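Week 2: speaking up in court
Jan 8, 2021 | Samira Majali
Print | E-mail

Hi everyone! I promised I'd put my notes up, so, courtroom manners. Read them before the mooting session (bring a pen). 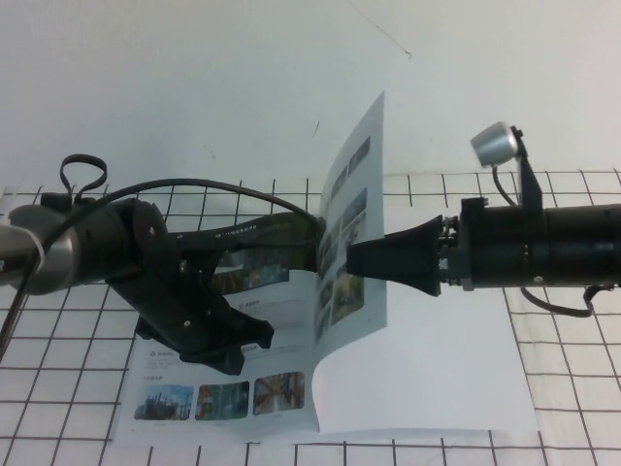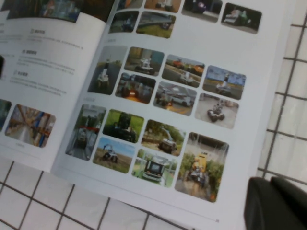 Stand when you're spoken to, and stop talking the moment the judge starts — even mid-word. I lost my place doing this in my first hearing and survived. Keep your outline to 200 words and know your tab numbers.

Comments

Issa Twal: Do we bow on the way out too?

Samira Majali: Yes, a small one!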